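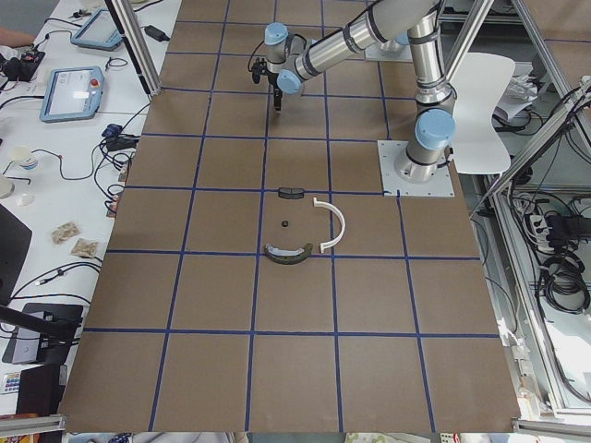
Maltness, April

About Ritby

Ritby is a contract laboratory for the testing of paper and board. We measure the strength, thickness, moisture behavior, and surface properties of wrapping paper, sack paper, linerboard, and corrugated board, and we report the results to the mills, converters, and packers who send us samples. We do not make paper, sell paper, or take commission on it.

The laboratory occupies a single-story building on the east side of Maltness. It has 3 conditioned rooms, a sample store, a cutting room, and an office. Deliveries come to the side door on the lane.

What we test

Most of the work is on brown grades. A typical order covers basis weight, thickness, tensile strength and stretch in both directions, tear, burst, and water absorption. For linerboard we add ring crush. For finished corrugated board we add edge crush, flat crush, and, where whole boxes are supplied, box compression.

Smaller numbers of orders concern air resistance (mainly sack paper, where a filled sack has to let air out quickly), surface roughness, friction between sheets, and the bond strength of glued seams. We also test gummed and pressure-sensitive tapes on paper surfaces, including peel after storage in damp conditions.

We do not test for food contact, print quality, or fire behavior. Requests of this kind are returned with a note and no charge.

Conditioning

Paper takes up and gives off water with the air around it, and its strength changes as it does. A sheet tested straight from a warm truck will give a different tensile result from the same sheet tested the next morning. All samples are therefore dried down first and then conditioned upward to the test climate, so that every sheet reaches equilibrium from the same side. Heavy board stays in the room longer than light paper. If a customer asks for results sooner than the conditioning period allows, we decline the shorter period and offer a place earlier in the queue where there is one.

Temperature and humidity are logged continuously in each room. A copy of the log for the test period can be attached to any report. If the climate leaves its limits while a test series is running, the series is stopped, the remaining sheets go back on the racks, and the interruption is noted in the report.

How a report is put together

Each report states the sample as received, the direction of cutting, the number of test pieces, the mean, the standard deviation, the lowest and highest single values, and the method followed. Test pieces that broke in or near the clamps are listed separately and left out of the mean. We do not round a result to meet a specification, and we do not state whether a result is good. Where the customer has given us a limit in writing before testing, the report says whether the mean falls inside it.

Raw values are supplied as a table on request. Retained sheets are stored flat, wrapped, and in the dark for 2 years, after which they are pulped unless the customer has asked for them back.

History

The laboratory was started by Wolfram Reuter, who had run quality control at the Voß sack works and had grown used to sending samples a long distance for a second opinion. The first equipment was a secondhand tensile tester, a burst tester, and a guillotine with a bent back gauge. The guillotine was replaced in the first winter. The tensile tester remained in service for much longer and is still used for teaching new staff how to mount a strip without twisting it.

Corrugated board was added when the first compression press was installed. This required a new floor slab in the north room, since divided into the present north and middle rooms. The name Ritby comes from the farm that previously stood on the site. An earlier trading name, Wilik, was dropped when it proved too easily confused with a customer's, but it still appears on some older reports. Those reports remain valid, and copies can be requested under either name.

We now hold open accounts for 172 customers. In the last full working year we issued 376 reports on corrugated board alone. Around half of those included box compression.

People

Wolfram Reuter is technical director and signs all reports that may be used in a dispute.

Gisela Dreßler runs the conditioned rooms and is responsible for calibration. Questions about methods, uncertainty, or climate records should go to her.

Jiahui Liao heads board testing. She also maintains the internal comparison series, in which the same reference board is tested by every operator each month and the results are plotted by operator and by machine.

Ludger Görtz is in charge of sample preparation. He will reject samples that have been folded through the test area or rolled too tightly to lie flat, and will contact the sender before anything is cut.

Brittany Kennedy handles orders, quotations, and invoices.

Sending samples

Pack sheets flat between two pieces of stiff board and seal them in plastic film. Mark the machine direction on every sheet with an arrow in pencil. Ink and felt pen can spread into the test area and should be avoided. Do not touch the middle of sheets intended for friction or water absorption tests. Send boxes for compression knocked down and unglued where possible, with the closing instructions enclosed.

Include the order form, a contact name, and the tests required. Samples that arrive without a form are held for thirty days.

Deliveries are accepted at the side door from 7:30 a.m. to 3 p.m. Visitors are welcome by appointment with Brittany Kennedy. The conditioned rooms can be viewed through the corridor windows while tests are running.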